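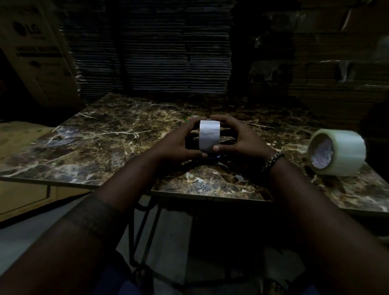
Toon Van den Broek wrote back on the first draft of these notes that I should leave the robot for the end, as most of the stops on the cell come from the tape, and people in the room will have the same trouble whatever arm they run. I moved it. So the order is now tape, heads, rollers, blade, then the arm.

Opening

Say who I am: Ekrem Karabulut, maintenance at Illier. Say which machine: the Closmont cell, one palletizing arm and one Tritora case sealer with 2 tape heads, top and bottom. Cartons come in folded and filled, get taped, go down a short conveyor, get picked and stacked. The guarding goes all the way round, with one gate on the operator side.

Ask how many in the room tape cartons by machine. Wait for hands.

Mention that I'm only talking about this one cell. Someone will ask about hot melt. I don't know hot melt.

The roll

The check starts before the roll goes anywhere near the machine. Hold it upright in both hands, turn it, look at the outer face. You are looking at the layers of film. A few faint wrinkles and creases on the outside turns are common enough and they pull off. What you don't want is a nick in the side edge. A nick goes in through many turns, and the film will snap at the same spot every time that part of the roll comes round.

Run a thumbnail along both sides. Takes a few seconds.

Then the core. If the core is crushed even a little, it won't sit right on the mandrel and the tape walks to one side. We used to force them on. Stop here and tell them about the Tuesday we lost 27 minutes to one crushed core. Two of us were looking at the sensor the whole time. Keep this short, it got too long in rehearsal.

Storage: rolls flat on their sides, in their box, inside the building. We had a pallet by the dock door one winter and the adhesive was stiff every morning until about ten. Bring rolls in the night before.

Loading

Isolate first. Gate open, key out, key in your pocket, air dumped. The cell will let you open the top cover of the sealer with only the gate stop active, but there is a blade in there and the arms are on springs. The blade doesn't care whether the power is on. I want to say this slowly.

Sticky side direction. The label inside the cover shows the threading path and ours had been unreadable for a long time. I redrew it with a paint marker on the inside of the door, one line for the top head and one for the bottom. Do this on yours if the label has gone. The bottom head threads as a mirror of the top and that is where new people get it wrong.

Pull enough tape through to reach past the application roller, cut it square with scissors, no ragged end. Use the threading tool. Fingers stay out.

Set the mandrel nut. Too tight and the tape stretches, then shrinks back on the carton and lifts at the ends an hour later. Too loose and the roll keeps spinning after each cut and you get slack in the path. My way: tighten until the roll stops when the pull stops, then leave it alone. Mark the nut and the shaft with a paint line so that the next shift can see if somebody moved it.

Questions usually come in here. Take one, then go on.

Rollers

Wipe the one-way roller and the tension roller at every roll change. Lint-free rag, the citrus cleaner, nothing sharp. People scrape adhesive off with a knife, the roller gets a groove, and the groove fills with adhesive faster than before. I have a bad roller with me in the bag. Pass it round.

The one-way roller should turn freely one way and lock the other. Check by hand, isolated. If it turns both ways the tape falls back after the cut and the next carton goes through with no tape on its leading edge.

Brush: comb it out with an old toothbrush. We found cardboard dust packed in ours down to the holder.

Blade

We change it at up to 3000 cartons. That is a low number and Toon will tell you so. Our board is dusty and the tape is thick, and a blade costs less than one stop. Count from the cell's own counter, which is on the second page of the panel. Write the reading on the sheet inside the cabinet door.

Signs it is going: long stringy tail on the trailing edge, or a cut that slants. If the cut is slanted with a new blade, look at the blade holder screws, then at the spring.

One drop of light oil on the felt pad by the blade. One drop. Too much oil gets on the adhesive and you get open cartons on the pallet.

Old blades go in the sharps tin on the cabinet. Ours is bolted down.

Centering

The side belts have to bring the seam under the middle of the tape. Run one empty carton in jog. Measure the tape overlap left and right of the seam with a steel rule. If it's off, move the side rails, never the head. We had the head moved sideways on both ends by different people over a year, and it took a full morning to bring everything back to the center mark.

The arm

Short section. The arm only cares about one thing from the sealer, that the flaps are down. A lifted tape end catches on the suction cups and the vacuum reads low. The panel then says "pick fault" and everyone walks to the robot. Before touching the gripper, walk back up the conveyor and look at the last carton out of the sealer.

If the tape is good, then check the cups. Press each one with a finger and look for splits at the lip. Clean the vacuum filter. We do ours on the first shift of the month. After any cup change, run one layer at slow speed with the gate shut and watch the cartons at the corners of the layer.

Restart after a stop: cartons clear of the belts, nothing left inside the guarding, gate shut, key back, reset at the panel, one carton through alone. Look at it top and bottom before letting the line go.

Handouts

The one-page checklist is by the door. The same sheet hangs on our cabinet, with coffee on it. Our spares list is on the back: blades, springs, one spare one-way roller per head, cups, filter. Oral stocks the rollers and the rest is standard.

Leave time for questions. Get the bad roller back before people go to lunch.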